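I've finally done it! After years of buying shampoo and dish soap one plastic bottle at a time, I've switched to the refill shop that opened in Gusunville last September, and I'm a little obsessed. You bring your own containers, they weigh them empty, you fill up from the big drums along the wall and pay by the gram. My first trip was 613 grams of laundry soap, and I walked home grinning like I'd won something.
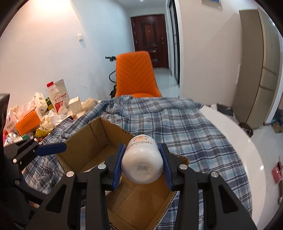
Aparecida Meireles runs the place, and she will happily talk about glass jars for as long as you let her (I let her). She told me I didn't need to buy anything new to start, so I went through the cupboards and pulled out everything with a decent lid. A white plastic bottle with a rounded base like that one is fine to use again, and so is the little gray code on the bottom, which you can just leave alone. Labels I do soak off, with warm water and baking soda, then I write the new contents on masking tape.

Next up is olive oil! Aparecida says the 300 gram jars are the right size for it, and I've got two waiting by the door.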